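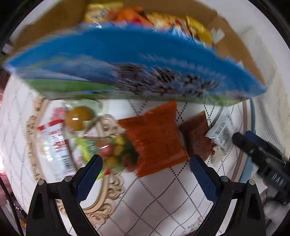 Issue 8

WUSERO SNACK BOX: README

Hello, and thanks for downloading! I'm Nisreen Obeidat and I look after the household part of Wusero, our collection of short demonstrations for teaching a policy to move everyday things about. Each issue covers one kind of job. Issue 7 was socks (never again), and this one is packets of food going between a cardboard box and whatever the box happens to be near.

What's in it

There are 3000 episodes in the full release and 100 in the sampler. If you only want to check that your loader works, please take the sampler, because our server at Wandirby is slow and Dinesh Warrier gets the complaint emails! Every episode is one person working with a pair of hand-held grippers, left and right, each with its own wide-angle camera. You get both video streams, the position of each gripper over time, how far the jaws are open, and a line of text saying what the person was asked to do. The text lines are in British English and some of them are a bit odd ("put the crinkly ones back first"). I've left those alone on purpose, as people do talk like that.

Why snacks

Mostly because they're awkward. A wooden block looks much the same from every side and stays put when you nudge it. A crisp bag doesn't. Clear wrappers pick up the colour of whatever is under them, foil throws bright spots that jump about as you move, and a small packet can slide half under a bigger one the moment you touch its neighbour. Our first attempt used a bag of things I'd grabbed from Londis at lunchtime, all roughly the same size, and the policy Nithin Subramaniam trained on it was hopeless with anything thin. So now we ask people to mix it up: long packets, flat ones, little twisted sweets, boxed biscuits, bags with loose pieces inside.

We also moved away from bare desks. Homes have patterned covers and soft surfaces, and a packet sitting on a quilt sinks a little, so the jaws have to come in lower than you'd think.

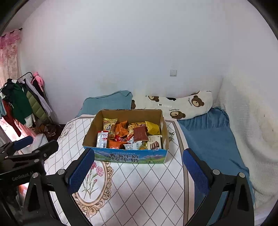 Boxes vary as well. We tell collectors to use whatever they've got, and old milk cartons and shipping boxes have been the favourites. A shallow one is easier on the wrists, but please keep some deep ones if you're adding to the set! With high walls the wrist has to turn, and those turns are what the model sees least of.

How we ask people to record

Open the jaws fully before you start and again when you finish. Go for one packet per hand at a time. If you drop something, carry on and pick it up again, don't stop the recording (Kumaresan Arumugam did a lovely bit of work showing that the recoveries are worth keeping, and they're tagged "retry" in the notes column). Don't tidy the pile between episodes. Keep cables clear of the jaws if you can.

Splits

We split by home and not by episode, so no bedroom or kitchen in the test part turns up in training. There are 16 homes held out. Please don't shuffle it all together and then tell me your score went up, I will be sad.

Known problems

Fast moves blur. The lettering on packets is often smeared, so don't rely on this set for reading labels. The corners of the wide view are black, and you'll want to mask them before you work out any image averages. Hands show up at the edges now and then. A few jaw readings from September drift slightly wide, and Venkatesh Venkataraman has put a correction script in the tools folder, called Kaufmann after his old bicycle. Run it once only! Running it twice makes things worse, and I know this from experience.

Packaging is in several languages, including Chinese, and the text lines mostly go by colour and shape instead of brand. If you'd like to write proper product names for them, I'd be thrilled.

Using it

Research and teaching are fine. Please don't try to work out whose home you're looking at. If you spot something personal, send me the episode number and I'll pull it, usually by the Friday.

Changes since the last issue

Jaw opening is now in millimetres (it was a fraction before, sorry). Left and right streams share one clock. The notes column no longer breaks when somebody types a comma.

Questions go to the project inbox, marked "snack box" so they reach me and don't end up in the sock folder.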